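How to sew a button back on (so it stays on)
Posted in May by Halima Lyimo

Quick one this month, got asked three times at the mending table. Coat buttons, shirt buttons, same method, one small change.

What you want: needle, thread, small scissors, a pin or a matchstick. The button, obviously. If it's gone, check the inside seam first, most shirts have a spare sewn in near the bottom.

Thread. Polyester all-purpose is fine for shirts. Coats want something thicker, buttonhole thread or upholstery thread. Match the colour to the thread on the other buttons, not to the cloth. Hold it up by a window. Shop lights lie. Can't match it? Go a shade darker.

Cut 60 cm or so. Longer and it tangles. Fold it in half, thread the loop end or the two cut ends, whichever goes through. Knot.

1. Pull out the old bits. All of them. Tweezers if they're stubborn. The little holes left behind show you where the button goes.

2. Hole torn in the cloth? Iron a scrap of interfacing on the back first. Coats, use a tiny flat button on the inside instead, and sew through both.

3. Start from the front, under where the button will sit. Knot gets hidden. Two tiny stitches on the spot.

4. Button on. Lay the pin or matchstick across the top, between the holes, and sew over it. Pin for shirts, matchstick for coats. This is the small change I mentoined.

5. Four holes: look at the other buttons and copy. Cross or parallel lines. Three passes through each pair, don't go mad, or the needle jams and you'll swear.

6. Last pass, come up between cloth and button, not through the button. Slide the pin out. Lift the button so the slack is all underneath.

7. Wind the thread round the slack, five or six times, firm but not strangled. There's your shank. Without it a thick coat puckers every time you do it up.

8. Needle through to the back. Small stitch, pass through the loop, pull. Again. Snip close.

Shank buttons (the ones with a loop underneath) skip the pin and the winding. Just sew through the loop, keep the stitches small.

Alfie asked about glue. No. It goes hard, cracks in the wash, marks the cloth.

Jeans buttons are a different thing, hammer job, will do those another time. Same for toggles, Hortensia has a duffel coat waiting so probaly next. 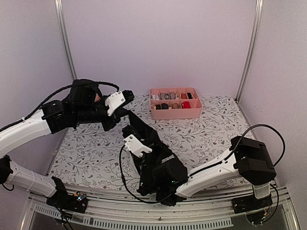

One more thing, do the button next to it while the needle's threaded. If one has gone the others are usually hanging on by a whisker. Give each a tug.

Contact | © Zallerby Mending | Back to top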